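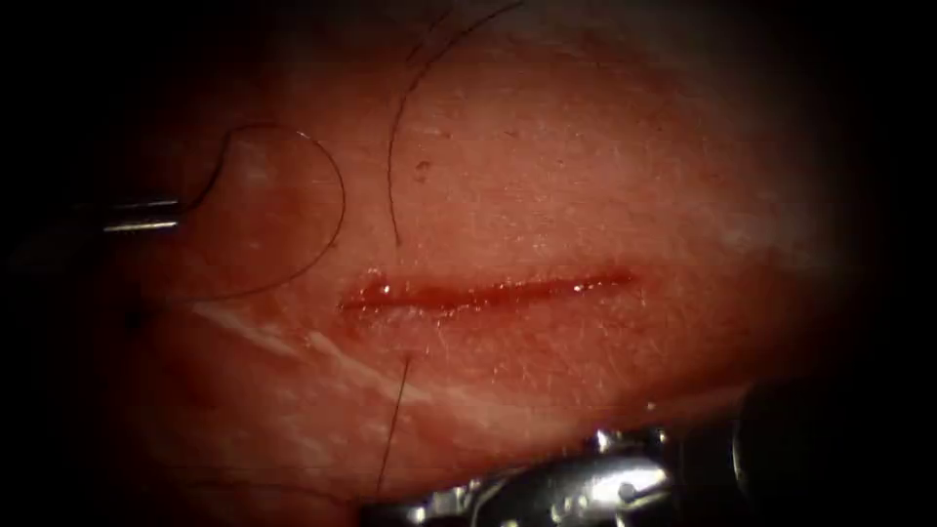
Suture practice on tissue: thread choice, loop handling and spacing
Board: Bench Skills > Closure

porex
1 September 2023

I am rewriting the closure section of our bench notes and want opinions before it is fixed. The exercise is a single straight incision on a tissue sample, closed with interrupted sutures in black thread. The existing notes were written for foam pads and are of little use on tissue.

Three points are open.

1. Loop size. The notes say to keep the working loop "small". No value is given. People who learned on foam tend to throw a wide loop and then chase it.

2. Order of placement. The notes start at one end and work along. I was taught to put the first stitch at the midpoint and halve the remaining gaps.

3. Moisture. Tissue straight out of the bag is slick, and the first throw slips. Blotting helps, but I have seen samples dry at the edges during a long session.

Comments on any of these are welcome.

cisside

On 2: midpoint first, for any straight cut. If you begin at one end and your bites are slightly unequal, the error accumulates and you finish with a pucker at the far end. With the first stitch in the middle, the error is split across two halves. It costs nothing and takes no extra thread.

On 1: I would leave loop size out of the notes altogether. A large loop is slower, but it is easy to see and easy to pass through. Beginners lose more time to loops that collapse than to loops that are too wide. Let them shrink it as they improve.

fona_bench

I disagree with cisside on loop size. A wide loop means a long path for the free end, and on a wet surface the thread lies down and sticks. Then you have to pick it up off the tissue, and every pick is a chance to snag the cut edge. Set a limit in the notes, even an arbitrary one. People can ignore it later.

I agree on midpoint first.

cisside

The sticking comes from letting the thread go slack onto the surface. Keep the loop standing clear of the tissue and its diameter does not matter. That is a tension problem, and a size limit will only hide it.

thibodeaux_lab

Both of you are describing the same fault at different stages. Some records from our own bench, for what they are worth. We logged 169 closures on tissue last October, all by people with prior foam experience. The most frequent comment on the sheets was slippage of the first throw. Loop size was hardly mentioned. A surgeon's knot on the first throw, meaning two wraps instead of one, dealt with most of it.

On moisture: blot once before the first stitch and leave it alone after that. Repeated blotting roughens the surface and leaves fibers in the cut. If the sample is drying, one light mist of saline between stitches is enough.

porex

Useful. Two wraps on the first throw goes in. I am inclined to put midpoint first in as well, as there has been no objection.

On tension, my concern is the final pull. The old notes say "pull until the edges meet", and what I get back is edges pulled past meeting. The line ends up ridged.
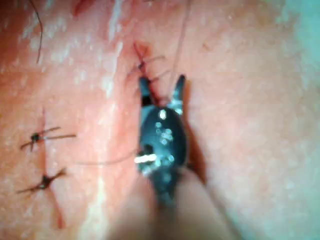 The edges should touch and no more. I would like a sentence that says this in terms a new person can check for themselves – preferably without a gauge.

thibodeaux_lab

Suggested wording: "Tighten until the edges are in contact along the bite. If the tissue between the stitch and the entry points dimples or changes color, the stitch is too tight. Remove it and place it again." The dimple shows before the color change does.

fona_bench

I would add a line on direction. Pull both ends level with the surface and across the cut. Pulling upward lifts the edge and gives a false impression that the stitch is snug. It relaxes when you let go and the gap comes back.

Also, drop "remove it and place it again" for practice pieces. A second pass through the same holes enlarges them. Leave the bad stitch in, note it on the sheet and move on.

thibodeaux_lab

For a scored piece, yes. For a first session I would still have them redo it. They need to feel the difference between the two tensions on the same piece of tissue.

cisside

Has anyone settled on bite depth? Our sheet says 5 mm from the edge on each side and I find that generous for a short cut.

fona_bench

It depends on thickness. Equal distance on both sides matters more than the figure. Unequal bites give you a step at the join no matter how carefully you tie.

porex

Agreed on equal bites. I will leave the figure blank for the person setting the exercise to fill in.

Changes so far: midpoint first, two wraps on the first throw, blot once, the dimple wording, level pull. Redo in the first session only. Loop size stays open, as I have one vote each way. I will post the draft in this thread when the section is typed up.

cisside

Put "keep the loop off the surface" and both votes are covered.

fona_bench

They are not, but I can live with it for the draft.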